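I've been playing trumpet with a practice mute since June, mostly because our apartment walls are thin and my upstairs neighbor works nights. The Pomare is the fourth one I've owned, and the first I haven't wanted to throw out the window.

It costs 45 dollars, it's aluminum, and it comes in a drawstring bag that I lost inside a week. The first thing I noticed was how little it weighs. My old Lonitz made the bell droop so badly that I was holding the horn up with my shoulders after ten minutes (hello, stiff neck). With this one I can get through a full 30 minutes of long tones and lip slurs and still feel like a person at the end of it. 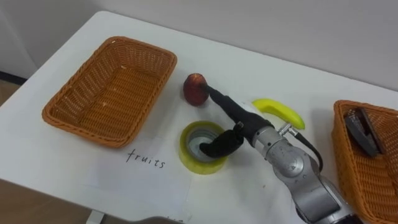
Tuning is where cheap mutes usually fall apart, and I went in suspicious. The middle register is great! Second-line G sits right where I want it, and I only have to pull the main slide out a hair. Low notes are stuffier. Below the staff, everything from D on down goes a bit sharp and woolly, and low F sharp is pretty much a rumor. I've tried different slide positions and it helps some, but I wouldn't work on pedal tones with it.

Up top it's friendlier than I expected, though there's a real push-back once you get past high A. If you're the type who leans on the horn when it fights you, be careful, you'll wear your lip out quickly.
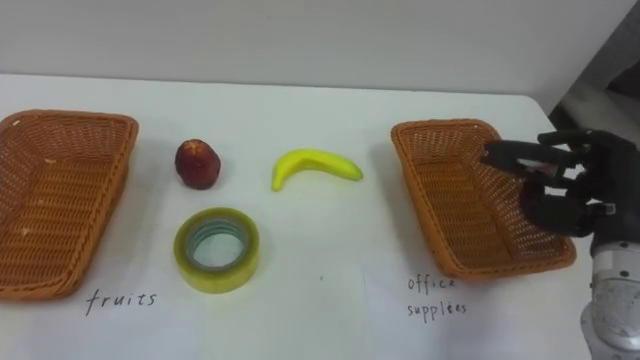

SOUND AND VOLUME

Quiet. Really quiet! I played the whole first page of an Arban study in the kitchen while my sister was on the phone in the next room, and she didn't even close the door. The tone you hear yourself is thin and kind of nasal, like a trumpet on an old radio, but the attacks come through clearly enough that I can tell when my tonguing gets lazy.

My teacher, Olga Cordero, borrowed it for a weekend of hotel warm-ups and gave it back with one complaint: the cork was too thick for her bell. She's right that it sits high on a smaller horn. I sanded mine down a little at a time with fine paper and it's been snug ever since.
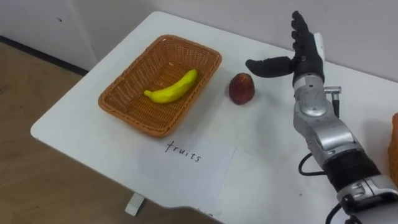

A basket on the table, banana in it.

I also tried the Nerkberg, the one with the headphone jack, at a shop. It's clever and the fake reverb is fun, but it's a lot more money and one more thing to charge. For scales before breakfast I'd take the Pomare every time. 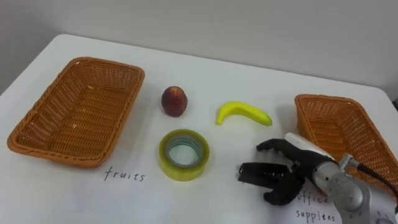 One gripe: the end cap rattles on loud notes. A turn of plumber's tape around the threads fixed mine, but at this price it should be tight out of the box. I'm giving it 4 out of 5, and I'll be buying a second one to leave at the rehearsal room.

Recent reviews
Prindus valve oil, three months in
Lonitz straight mute: worth the upgrade?
Nerkberg folding trumpet stand
Beginner mouthpieces compared
Gig bags that fit under an airplane seat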